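围绝经期内分泌学 讲义第八讲
下丘脑—垂体—卵巢轴的衰退与血管舒缩症状

适用对象:临床内分泌方向二年级
先修内容:第二讲(甾体激素的生物合成)、第五讲(反馈调节)

一、本讲范围

本讲讨论卵巢储备下降后HPO轴各级信号的变化,以及由此产生的体温调节异常和睡眠障碍。骨代谢部分放在下一讲。男性迟发性性腺功能减退的机制不同,不在本讲范围内,两者在门诊主诉上有重叠,鉴别时注意不要混用化验参考区间。

二、术语

绝经:末次月经后连续12个月无月经,为回顾性诊断。
围绝经期:从周期长度开始出现持续变化到末次月经后一年。
早发性卵巢功能不全(POI):40岁以前出现的卵巢功能减退。
血管舒缩症状(VMS):潮热与夜间盗汗的总称。

STRAW+10分期以月经周期特征为主要标准,激素指标为支持性标准。早期绝经过渡期(-2期)的界定是相邻周期长度相差7天及以上,并在10个周期内重复出现;晚期(-1期)为闭经间隔达到60天及以上。考试中要求能根据月经日记判断分期,不要求背诵全表。

三、激素变化的先后顺序

最早可检测到的变化是抗米勒管激素(AMH)和抑制素B下降。抑制素B由小窦卵泡的颗粒细胞分泌,其减少解除了对垂体FSH分泌的选择性抑制,因此FSH先于LH升高。此阶段雌二醇可以正常,甚至高于育龄期水平,原因是升高的FSH加快了卵泡募集。

许多学生在作业中写“围绝经期雌激素持续下降”,这一表述不准确。雌二醇在过渡期内波动很大,真正的持续下降出现在末次月经前后两年。孕酮的不足出现得更早,与无排卵周期和黄体功能缺陷有关。单次FSH测定的诊断价值有限:同一患者相隔数周的两次结果可能分别落在绝经后区间和卵泡期区间。45岁以上、症状典型者通常不需要化验即可作出临床判断。

四、体温调节中枢的机制

正常情况下,核心体温在一定范围内波动而不触发散热或产热反应,这一范围称为热中性区。有潮热症状的女性热中性区明显变窄,核心体温的轻微上升即可引起皮肤血管扩张和出汗。

中枢环节的关键是下丘脑弓状核(人类对应漏斗核)的KNDy神经元。这类神经元共表达kisspeptin、神经激肽B(NKB)和强啡肽。雌激素对其有抑制作用。雌激素撤退后神经元肥大,NKB信号增强,通过NK3受体作用于视前区的体温调节通路。NK3受体拮抗剂即以此为靶点,属于非激素治疗。
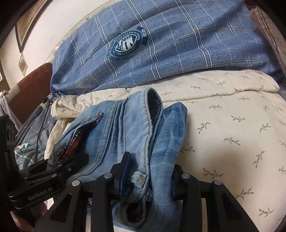
需要注意的是,雌激素水平本身并不能预测症状的严重程度。绝经后女性无论有无潮热,血清雌二醇都可以同样低。特纳综合征患者若从未接受雌激素治疗,一般不出现潮热,补充后再停药则可出现。由此推断,触发因素是撤退过程,绝对水平的作用次之。

五、睡眠障碍

围绝经期失眠以睡眠维持困难为主,表现为夜间觉醒次数增加。可能的途径有三条:夜间VMS直接引起觉醒;孕酮代谢物别孕烯醇酮减少,GABA-A受体的正性变构调节减弱;合并情绪障碍或睡眠呼吸暂停。第三条在临床上容易漏诊,绝经后阻塞性睡眠呼吸暂停的患病率上升,体型偏瘦者也应询问打鼾和日间嗜睡情况。

六、案例讨论材料(Koivisto教学门诊模拟队列)

以下数据由Eetu Huttunen编制,仅供课堂练习。队列共500份模拟病历,每份含连续8周的症状日记、两次激素测定和一份睡眠问卷。数据表中FSH单位为IU/L,雌二醇单位为pmol/L,与部分教材使用的pg/mL不同,换算系数为3.671(pg/mL乘以该系数得pmol/L)。

练习要求:
1. 按STRAW+10对所分配的病历进行分期,写明依据。
2. 计算每日潮热频率的周均值,并与同期雌二醇对照。说明为什么横断面相关系数在这里解释力较弱。
3. 找出两次FSH结果不一致的病历,讨论若只采用第一次结果会得出什么结论。
4. 缺失的日记条目不得按零次处理。采用何种处理方式由各组自定,须在方法部分说明。

七、治疗原则提要

中重度VMS且无禁忌证者,激素治疗仍是最有效的方案。有子宫者须加用孕激素以保护子宫内膜;仅用雌激素者,内膜增生和内膜癌风险随剂量与疗程增加。经皮给药避开肝脏首过效应,对凝血因子和甘油三酯的影响小于口服。

主要禁忌证:乳腺癌或其他雌激素依赖性肿瘤病史、未查明原因的阴道出血、活动性静脉血栓栓塞、近期动脉血栓事件、活动性肝病。

非激素选择:部分SSRI与SNRI类药物、加巴喷丁、NK3受体拮抗剂、认知行为治疗。帕罗西汀为CYP2D6强抑制剂,正在服用他莫昔芬者应避免使用。

起始时机问题(即“时机假说”)留到第十讲,与心血管终点的试验设计一并讨论。

八、作业与阅读

书面报告最长600字,不含表格和参考文献,4月23日前提交至Hidisen课程平台。小组讨论由Eero Kauppinen主持,分组名单见平台公告。报告中须写明病历编号,迟交按课程细则扣分。5月的复习课不再重讲第三节和第四节,有疑问请在讨论课上提出。

必读:第五讲讲义中关于抑制素的部分;教材“绝经过渡期”一章。
选读:KNDy神经元综述一篇(平台文件夹“第八讲”)。

思考题
比较POI患者与自然绝经者在激素治疗目标和疗程上的差别。
完全切除双侧卵巢后的VMS为什么通常比自然绝经更重?请从撤退速度和中枢适应两方面回答。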